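Taking Down the Holiday Decorations
Household tips by Farah Tarigan

Most of the trouble people have with decorations in December was made in January, when everything went into the boxes in a hurry. I take ours down on a Tuesday evening, after supper, over two or three hours. If you have a big tree, give it a separate evening.

Before you start

Take a photo of each room on your phone. Next year you will not remember which garland went over which door, and the photo saves a lot of holding things up and stepping back.

Unplug all the lights and let them cool. Bring the empty boxes into the room first. If they are still in the attic you will pile things on the couch, and the couch is where ornaments get sat on.

Clear a large table and put something over it. Glitter gets into the grain of wood and into table seams, and candle wax is worse. An old blanket works, but small hooks catch in it. A flat mat or a sheet of heavy paper is easier to wipe or shake out.

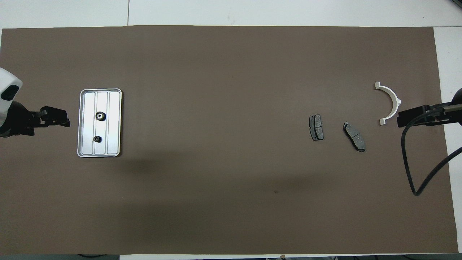

Ornaments

Sort by how breakable they are, not by color. Glass goes in egg cartons or divided boxes, with a twist of tissue in each space. Take the hooks off and keep them in a jar with a lid. A hook left on one ornament will scratch the one next to it.

Don't use newspaper against anything white or painted, as the ink rubs off. Plain tissue, coffee filters or old cotton T-shirts cut into squares all do the job. Salt dough ornaments should be wrapped and put in a tin with a tight lid. Ours were eaten by mice one year when I used a shoebox.

Lights

Test every string before you pack it. Throw out any with cracked insulation or bare wire, even if it lights up. For the good ones, cut a piece of stiff cardboard as long as your forearm, notch both ends, and wind the string on with the plug on the outside. Write on the cardboard where it was used and whether it is an indoor or outdoor string.

My neighbor Wahyudi Sembiring winds his around empty coffee cans and puts the spare bulbs inside. That works well for short strings. Long ones slide off.

Wax and sap

For candle wax on a tablecloth, put the cloth in the freezer for an hour, then scrape with a dull knife. Lay a paper towel on each side of what is left and press with a warm iron, changing the towels as they soak up the wax. Wash as usual. Colored wax may leave a stain, so treat that before the cloth goes anywhere near the dryer.

Tree sap on your hands comes off with cooking oil and then dish soap. On a wood floor, try a little rubbing alcohol on a rag, but test it in a corner first. It can dull some finishes.

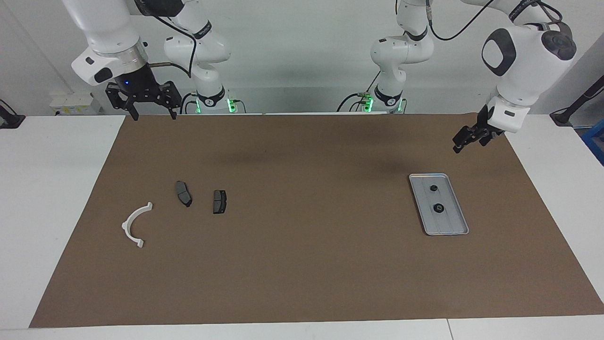
A large brown work mat covering most of a white table.

Wreaths and ribbon

Hang a wreath on a coat hanger inside a garbage bag with a hole cut for the hook. It keeps its shape and stays clean. Never stack wreaths, the bottom one comes out flat. Stuff the loops of big bows with tissue. If a bow is already crushed, hold it over steam for a moment and pull the loops out with your fingers.

Labels

Number the boxes and keep a list taped inside a kitchen cabinet. "Christmas misc." on the side of a box tells you nothing. Ours say things like "Box 4, mantel and stairs, candle holders." Put the New Year's things (paper hats, streamers, the good ice bucket) in a box of their own and leave it at the front.

The tree stand

Empty it, rinse it with a cup of white vinegar in warm water, and let it dry for a day before you store it. Oil the screws. Zahira Tjoa wrote in to say she keeps the stand in the same bag as the tree skirt, but I would only do that if the stand is completely dry. Mildew on felt does not wash out.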